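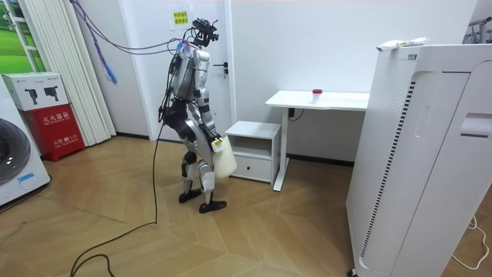 Storkitz launches the Priline, a vented rope locker for small cruising boats

Kivudcombe, February. For immediate release

I've been building bits and pieces for other people's boats for 18 years, and I don't think I've ever been asked for anything as often as a decent place to put wet rope. So I'm very pleased to say the Priline is finished and on sale from this month!

It's a deck box, basically. It sits on the coachroof or against the pushpit (your choice, the feet are the same) and takes a main halyard, two sheets and a set of mooring lines without any of it having to be stuffed in. The lid lifts off completely, so there's no hinge to stand on and bend, and I have bent plenty of hinges in my time. A shock cord loop holds it down at each end.

The box weighs very little empty and you can carry it down the pontoon under one arm. It comes in white or grey. I did try a dark blue one on my own boat last summer and it got so hot that I gave up on it, lovely as it looked.
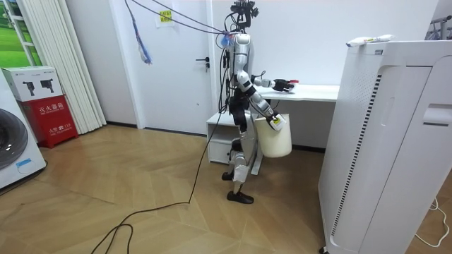 What's inside

Each box has a raised floor with drain holes underneath, four hooks for coiled lines and a divider you can pull out. The hooks are nylon and they unscrew from the outside, which took me ages to sort out but means you can swap one without emptying the lot. Fixings are stainless, and there's a drilling template in the packet. Please use it! The feet want to sit flat, and on a cambered deck you'll need the wedge set, sold separately.

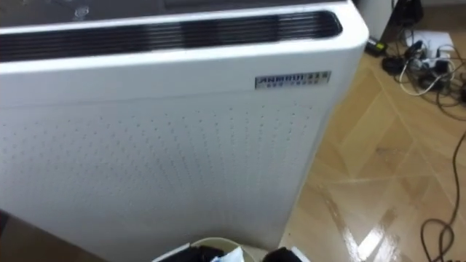

Airflow is the part I fussed over most. Our first lids had a row of round holes, and they let in spray every time somebody motored past too quickly. What I wanted was a long dark slot with lots of thin horizontal slats, finished off in a rounded corner, like the air outlet on a big white air purifier. So that's the shape we went for, set into the two long sides under the lip of the lid. The slats on ours tip downwards to throw the rain off, and the whole strip clips out for a rinse when the salt builds up.

We make everything in our workshop at Kivudcombe, and the first batch is 400 boxes. Pramanik, the chandlers next to the slipway, will have them on the shelf, or you can order from us direct and we'll send one out within 14 days. Any boxes we've already promised to people from the waiting list will go out first, in the order you wrote in.
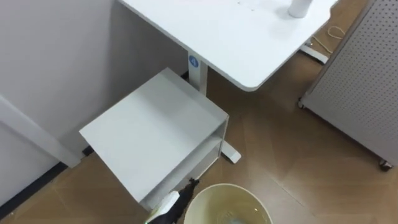 Will it fit on a boat with a narrow side deck?

Measure the flat part of the deck first and send us the figure before you order. The standard box needs a level strip as wide as its feet, and if you haven't got that, the pushpit brackets are usually the better way to go.

Spare hooks, slat strips and shock cord are all in stock now. If you write for a boating magazine or a club newsletter and would like to borrow a Priline for a few weekends, get in touch with Storkitz at the Kivudcombe workshop. Mornings are best, before I've got resin on my hands.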